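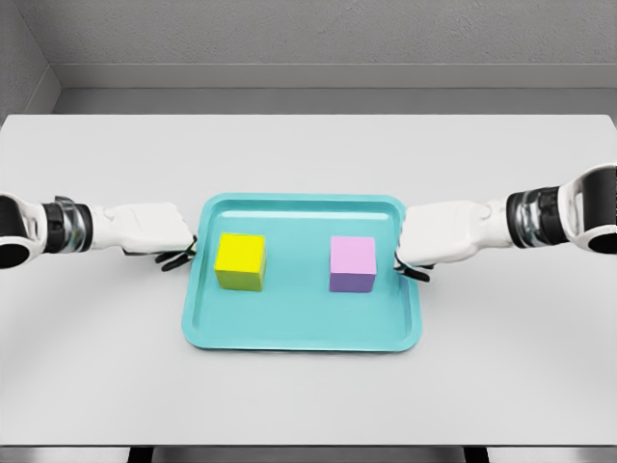
Flat is the most expensive word on the drawing, according to Norbert Vida, and the customer usually adds it last.

Magazine > Materials > Features

The Trouble With Flat
By Réka Bakos
4/27/20

A molded tray, lid or panel leaves the press smaller than the cavity that formed it. The plastic goes in hot and comes out cooler and denser, and the tool has to be cut oversize to allow for the difference. If the whole part shrank by the same amount in every direction, the correction would be a single multiplication. It never does, and the result is warp.

The size of the problem depends first on the resin. Amorphous plastics such as polystyrene and ABS shrink by a fraction of a percent. Semicrystalline plastics such as polypropylene shrink several times as much, because their chains fold into ordered regions as they cool and those regions take up less room. A polypropylene part that shrinks 2 percent over a length of 400 millimeters loses 8 millimeters. The loss itself can be planned for. A small variation in it, from one end of the part to the other, is enough to lift a corner off the bench.

Four causes account for most of the work at Mellora, a contract molder in Larnbridge. One is wall thickness. A thick section holds heat longer than the thin section next to it, and goes on shrinking after its neighbor has set. Cooling time rises with the square of the thickness, so a wall made twice as thick needs four times as long. Designers who thicken a floor to make it stiffer often get a floor that bows.

The next is the corner. Where a wall turns upward, the steel inside the bend has less surface through which to carry heat away than the steel outside it. The inner face stays hot, sets last, and pulls the wall inward. A box that was drawn with straight sides comes out pinched at the waist. The usual remedy is a cooling channel run closer to the inside corner. Where there is no room for one, a copper alloy insert is fitted into the core.

Packing pressure also matters. After the cavity is full, the press keeps pushing melt through the gate to make up for shrinkage. The region near the gate receives the benefit until the gate freezes, while the far end of the part may have been sealed off already. Longer packing helps up to the point at which the gate is solid, and after that it only costs cycle time. The standard test is to weigh parts at increasing hold times and stop when the weight stops rising.

The last is color, which tends to be discovered late. Some pigments, the phthalocyanine blues and greens in particular, act as seeds for crystals in polypropylene and polyethylene. A part that runs flat in natural resin can warp when the color is changed, with no other change to the press or the tool. Wing-yan Hsueh, who runs process trials at Mellora, keeps separate setup sheets for each color of the same part. "The customer sees one part number with a suffix," she says. "I see a different material."

Nucleating agents are one way around this. Added to every color, they swamp the effect of the pigment so that all of the batches shrink alike. The tool must then be cut for the nucleated resin from the beginning.

Simulation has moved much of the argument ahead of the steel. Flow software predicts the direction of warp fairly well and its magnitude less well. Ozan Coşkun, a toolmaker, uses the predicted shape to cut a cavity bent the opposite way, a practice known as windage. He leaves extra steel wherever the forecast looks doubtful. Steel can be removed in an afternoon, while putting it back means welding.

Measurement has rules of its own. Polypropylene goes on crystallizing at room temperature, and a reading taken at the press will not match one taken the next day. Mellora waits a full shift before the first check. Parts that will see a dishwasher are also held at 80 degrees Celsius for six hours and measured again once cool. That second reading is the one compared with the drawing.

Related
Gate Marks and Where to Hide Them
Reading a Resin Data Sheet
Why Lids Squeak
January: The Case for Thinner Walls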